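Ticket 32, Irkach toy shelf returns
Opened by: Yolandi Swanepoel
Status: waiting on Clolumier

Hi Akash, it's the little white plush with the pink ears again! I weighed one on Sunday and got 19 grams, then 21 an hour later (same toy, same scale). My first guess was the table, so I moved everything over to the white one.

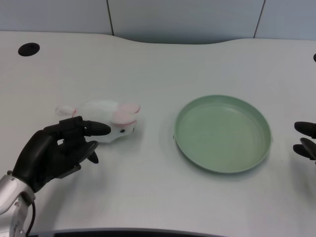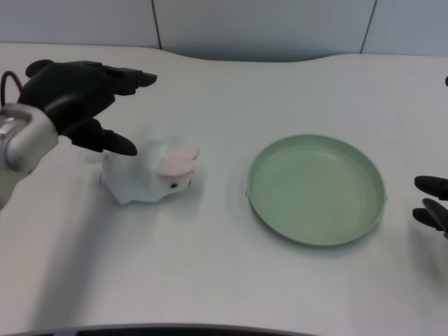
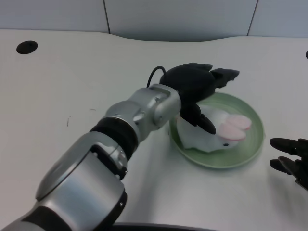
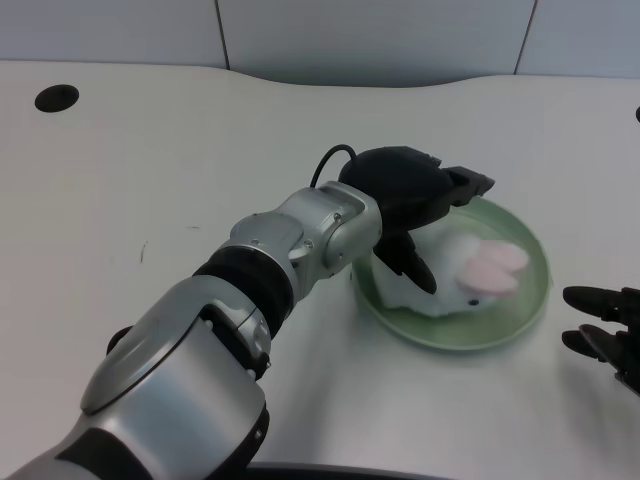
White plush with pink ears, white table.

Swapped the scale battery, still drifting. Could you send me the spare from Brumatbridge?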